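Clisdale Community Help > Home & Workshop > Storage

How do I sort hookup wire without it turning back into a nest?

sirovport_shed
Posted in March, 3,888 views

I have 50 or so short lengths of thin wire in every color a child would pick, all living in one drawer as a single organism. I pull out a blue one and get a free yellow, two greens and a twist tie. I've tried sandwich bags. Now I have a tangle and some sandwich bags. What do people use?

kimov_bench
Throw it out and buy new.

soliman40
Ignore the above, he says that about everything, including my truck.

Get a plastic tray with a few big compartments. Mine has four, and I'd resist anything fancier. I once bought a cabinet with 40 little drawers and spent a whole winter opening the wrong one. Then:

- Dump the bundle on a bare patch of table and loosen it from the middle. Pulling on the ends makes knots.

- Sort by color first and length later, if ever. Black gets its own compartment, as you'll have more of it than you think.

- Lower each wire in by one end and let it hang down into the compartment before you let go. Dropped in a wad, it stays a wad.

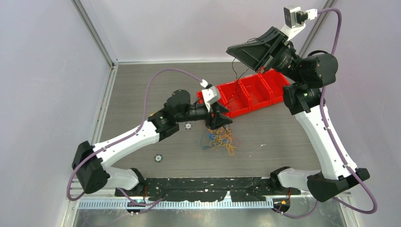 - Coil anything longer than your hand around 2 fingers and tuck the tail through.

- Put the leftovers you can't identify in a jar. Don't label the jar, you'll only feel judged.

sirovport_shed
Tray ordered. Keeping the sandwich bags for sandwiches.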